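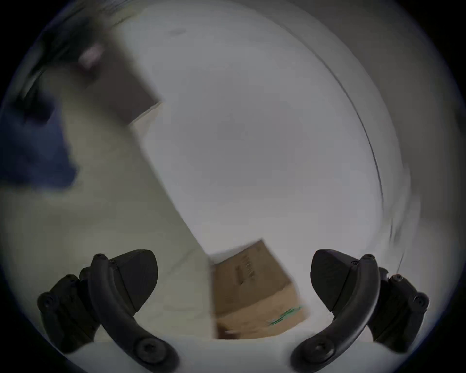
緑色の線が印刷された段ボール箱

寝室の衣類をたたんで箱に入れる
文・タフミーネ・ジャファルザーデ(Tahmineh Jafarzadeh)、413号室

プロルベルク館の皆さま、こんにちは。七月は引っ越しと部屋替えの月ですから、今号の「暮らしの欄」は私が衣類の片付けについて書くことになりました。前の号で台所の棚の話を書いたときに、「次は服のことを書いてください」というお便りをいただいたからです。私の日本語には時々変なところがあると思いますが、編集の方が直さないほうがおもしろいと言いますので、そのまま載せていただきます。

私はムノーという小さい町で育ちました。ムノーの家では、服は夏と冬の二回、全部ベッドの上に出しました。母がシーツをしいたままのベッドに服を積み、私と姉が両側に立ってたたみます。床でたたむことは禁止でした。腰が痛くなるし、猫が来るからです。今も私は床では服をたたみません。日本に来て、畳の上に正座して上手にたたむ方をたくさん見ましたが、私の足は十分でしびれます。

さて、段ボール箱のことから始めます。衣類の箱は、大きいものを選ばないでください。私は最初の引っ越しで、一番大きい箱に冬のコートとジーンズと本を一緒に入れて、玄関から動かすことができませんでした。今は一箱を9キロまでと決めています。体重計に箱を持って乗り、その後で箱なしで乗って、引き算をします。少し面倒ですが、体重のほうの数字は誰にも見せなくてよいです。

箱の底は、十字にテープを貼ります。まっすぐ一本だけの方が多いようですけれども、衣類でもジーンズが多い箱は底が開きます。古い箱を使うときは、前の送り状をはがすか、太いペンで消してください。箱にもともと印刷されている線や文字は、そのままでかまいません。ただ、色の線がある箱は、中身の目印に使うと便利です。たとえば緑の線がある箱は夏の服、線がない箱は冬の服、と決めておけば、ペンで書くのを忘れても分かります。線は箱の全部の面にあるとは限りませんので、積むときには線がある面を手前に向けます。私は一度これを忘れて、四つの箱を全部開けました。

箱に名前を書くときには、上の面と横の面の両方に書いてください。上にしか書いていない箱は、上に別の箱をのせた瞬間に名前がない箱になります。当館の地下の物置には、このような箱が去年から一つ残っています。中身は毛布のようです。お心当たりの方は管理室へ声をかけてください。

次に、Tシャツです。 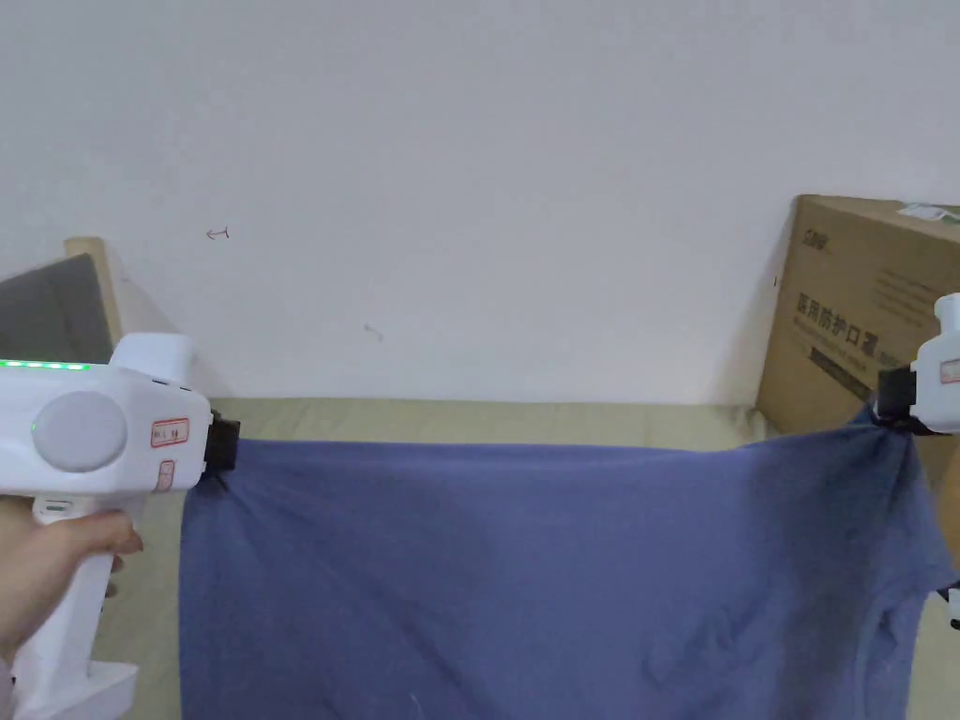

青いTシャツの上の端を両側でつまみ、横に広げたところ

Tシャツは、たたむ前に一度、両側を持って横に張ります。襟と肩のところの線がまっすぐになるまで引いて、それから体のほうの布を下に落とします。強く引っぱると襟が伸びますから、布がたるまないくらいで十分です。私はいつも、端をつまんだままゆっくり五つ数えます。数えている間に、布の重さで下のほうのしわが少し落ち着きます。アイロンの代わりにはなりませんが、箱に入れる服ならこれで間に合います。

広げたら、ベッドに前の面を下にして置きます。マットレスの上は平らで高さもちょうどよいので、部屋に大きい机がない方にもできます。袖を中に折り、左右を三分の一ずつ折り、下から三回折ります。最後の形は、手帳より少し大きいくらいの四角です。家族の多い方は、厚い紙を一枚、同じ大きさに切って型にするとよいです。型をTシャツの真ん中に置いて折り、最後に抜きます。子供もこの方法なら喜んで手伝います(十枚目くらいまでは)。

たたんだTシャツを箱に入れるとき、積むか、立てるか、という問題があります。私は立てる派です。本棚の本のように並べますと、上から全部の色が見えますので、着いた先で一枚だけ取り出せます。ただし箱がいっぱいでないときは、途中で全部倒れます。すき間にはタオルか靴下を入れてください。新聞紙を入れる方もいますが、白い服に字の色がつくことがあります。

なお、空の箱を組み立てないで壁に立てかけておく方へ。場所は取りませんが、夜中に倒れて驚きます。私はもう一つの箱を組み立てて、その後ろに差しこんでいます。

ズボンとジーンズの話に移ります。
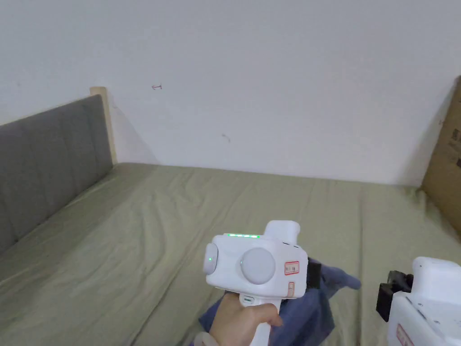

ジーンズは、衣類の中で一番場所を取るのに、一番いい加減に扱われている服だと思います。脱いだ形のまま丸くして、箱の最後のすき間に押しこむ方が多いのではないでしょうか。私もそうでした。セージのような灰色がかった緑のシーツの上に、ジーンズのような青い布がくしゃくしゃに集まっていて、片方の裾らしいところだけが横に出ている、あの形です。あの形のものをそのまま箱に入れると、ほかの服の二倍の場所を使います。まず裾のほうを見つけて引き出し、もう片方の裾とそろえてください。裾から始めるのがこつです。腰のほうから始めると、ポケットの布やボタンがじゃまをして、なかなか平らになりません。裾がそろったら縦に半分に合わせ、股のところの三角に出る部分を内側へ折り、下から上へ四回折ります。ポケットの中は必ず確かめます。私は去年、バスの切符と、食べていない飴を見つけました。

シーツについても一言書きます。服をベッドの上でたたむとき、シーツにしわがあると、服のしわかシーツのしわか分からなくなります。ムノーの母は、たたみ始める前に必ず手のひらでシーツを四隅へ伸ばしました。私はそこまでしませんが、ジーンズを置く場所だけは伸ばします。また、濃い色の新しいジーンズは、薄い色のシーツに色が移ることがありますので、古いバスタオルを一枚しいてください。

シーツそのものは、最後の日まで箱に入れません。これは私の失敗から言うことです。ヴィルカトロウに住んでいたころ、引っ越しの前の晩に張り切って全部を箱に入れ、テープも貼り、夜の十一時になって、眠るためのものが何もないことに気がつきました。その晩はコートをかけて、マットレスにそのまま寝ました。今は、シーツ一枚と枕カバーと寝巻きと次の日の服を「最後の袋」に入れると決めています。歯ブラシもこの袋です。

ベッドの頭のところに布を張った板がある方は、片付けのついでに掃除機をかけてください。縫い目のところに思ったより多くのほこりが入っています。細い口に替えて、上から下へ動かします。水ぶきは、しみになることがありますから、目立たない端で試してからにしてください。木の部分は乾いた布でかまいません。

着ない服はどうしますか、というご質問もいただきました。私は、迷ったものを一つの小さい箱に入れて、日付を書いて、次の季節まで置きます。開けなくても困らなかったら、中を見ないで渡します。中を見ると、必ず一枚戻したくなりますので。渡す先は、駅の南側にある古着の店「ギュンドードゥ(Gündoğdu)」です。店のご主人は厳しい方で、ボタンが取れているものは受け取りません。針と糸を持って行けば、店の椅子で直させてくれます。私は二回、そこでボタンをつけました。お茶も出ました。

遠くの友だちに箱を送る方のために、費用のことも書いておきます。私がこの前、夏の服とジーンズを一箱にして送ったときは2,774円でした。大きさと行き先で変わりますので、このとおりになるとは思わないでください。友だちからは「Tシャツが本みたいに並んでいた」という返事が来て、大変うれしかったです。ジーンズについては何も書いてありませんでした。

お願いがあります。空いた段ボール箱を、入口の郵便受けの前に置かないでください。地下の物置の右の壁ぎわに、使える箱を集める場所があります。つぶして、ひもでしばらずに、立てて置いてください。しばると、次の方が一枚だけ取れません。ぬれた箱と、魚や野菜が入っていた箱は、申し訳ありませんが資源ごみへお願いします。テープと太いペンは管理室で借りられます。ペンのふたは、返すときにもつけておいてください。

服のたたみ方には、家ごとの方法があると思います。私の三つ折りは母の方法ですが、当館の三階には、Tシャツを海苔巻きのように丸めて輪ゴムをかける方がいらっしゃいます。ワイシャツだけはハンガーのまま運ぶ、という方もいます。皆さまの方法を紙に書いて、413号室の郵便受けに入れてください。絵でもよいです。ペルシャ語か日本語でしたら読めますし、ドイツ語は辞書を引きながら読みます。

次の号では、冬の毛布を小さくして押し入れに入れる方法を書く予定です。毛布を縛るひもについて、よいものをご存じの方がいらっしゃいましたら、それも教えてください。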